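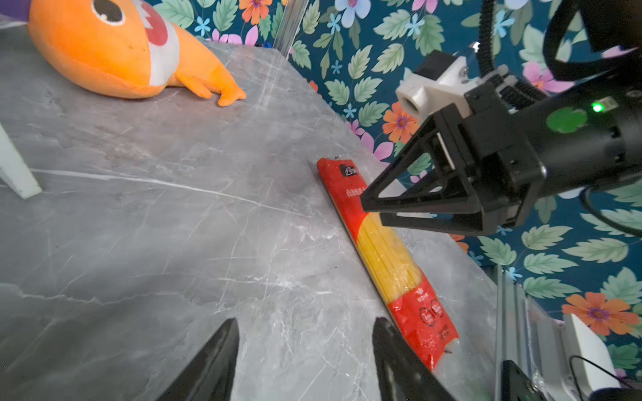 Brodenard plans and prints unaddressed door drops for small retailers, trades and public bodies in Woltumham and the villages east of it. The firm's head of distribution is Carys Llewellyn, who began in the print room and moved across when the leaflet rounds were brought in-house. Asked how much a leaflet ought to say, she talks about grocery packaging. "Take a packet of dried spaghetti. There's red print at both ends, and the middle is a clear window with the spaghetti showing through it. The printed area is small and it does two jobs, the name and the badges. Most leaflets that come to us as first drafts have print across the whole sheet and no window at all." Her standing advice to new clients is one offer, one expiry date, one telephone number and a margin wide enough to survive trimming.

The planning unit at Brodenard is the round, a group of streets that one person can cover on foot in a shift. Rounds are combined into sectors, and sectors are what the client buys. The Banwood sector, the largest, has 3215 letterboxes on the current list. The list is built from walked records and corrected by the distributors, who mark flats with no outside access, houses with a refusal notice and any address that has been knocked down or split.

"People assume we buy a file and use it as it comes," Llewellyn says. "We do buy a file. Then we take things out of it. A block with a locked entrance is twelve boxes on paper and none in practice, so the client shouldn't be paying to print twelve leaflets for it."

Refusal notices are honoured without exception. An address marked as refusing stays off the list until a distributor records a change of occupier and the notice has gone. Llewellyn says that clients sometimes ask for these homes to be put back for an election or a store opening. The answer is no, and it is in the contract.

Print is done on a two-colour press for the short jobs and a four-colour press for the rest. The usual stock is 100 gsm uncoated, folded once. Sándor Szűcs, who runs the print room, would like more clients to take it. "They ask for gloss because it looks better on the desk," he says. "Gloss slides. You put a hand's width of it in a bag and it fans out by the second street. Uncoated stays square, and you can write on it." He will print on lighter paper if pressed, but below a certain weight the sheet folds back on itself against the brush strip of a modern letterbox and ends up half in and half out. 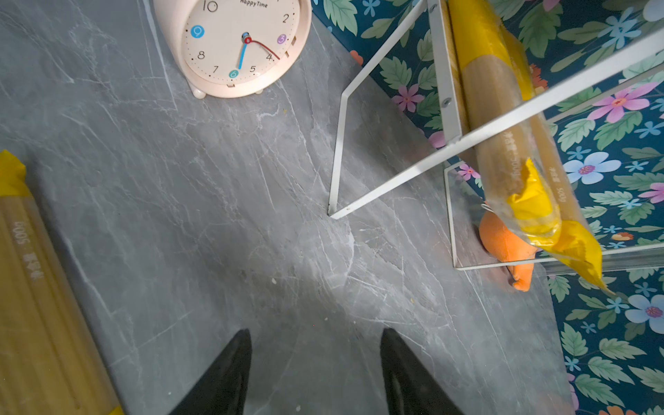
Finished leaflets are banded in bundles of 100 and boxed by round. Each box carries a slip with the job number, the round number, the quantity and the delivery window, normally three days. A distributor signs the slip on collection and returns it with any bundles left over. Surplus is recorded against the round, and a round that comes back with too much or too little is looked at again before the next job goes out.

Checking is the part of the business on which Llewellyn spends most of her own time. Distributors carry a tracker, but she regards the trace as weak evidence. "It tells you that somebody walked down the street. It doesn't tell you they went up the paths." The firm therefore makes telephone back-checks, 30 to a sector, on the day after the window closes. The question put to the householder is whether they remember the leaflet, with the trade named and the client's name left out. Aranka Katona makes most of the calls and keeps the script short. A sector that falls under the agreed recall figure is redelivered at Brodenard's cost.

Recall and response are reported separately. Response is measured by the client, usually from a code on the leaflet, and Llewellyn is wary of quoting it for other people's campaigns. A boiler service and a pizza shop do not behave alike. "If a new client asks me what response they'll get, I ask what they got last time. If there wasn't a last time, I suggest two sectors and a gap of a month, then the same two again. After that they have a figure of their own."
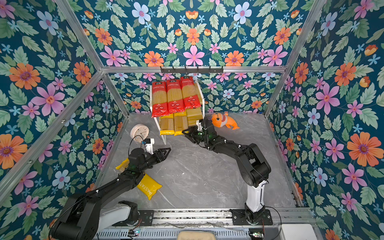

Floral wall panels, with a hook rail above a white two-tier shelf rack.

Shared drops, where up to four leaflets go through the door together, make up the greater part of the work. The cost to each client is lower and so is the attention each one gets. Brodenard will not put two firms from the same trade in one drop. Deciding what counts as the same trade is left to Szabolcs Gál in bookings, who keeps a written list of past rulings - a kitchen fitter and a general joiner may go together, a kitchen fitter and a worktop supplier may not.

The next change is to the sector boundaries, which were last redrawn in March. Two rounds on the Banwood side have grown too long for a shift and will be divided. Clients with bookings already confirmed keep the old map and the old price until their run is finished. Booking forms for the new sectors can be had from the Woltumham office, and artwork should be sent with three millimetres of bleed on all sides.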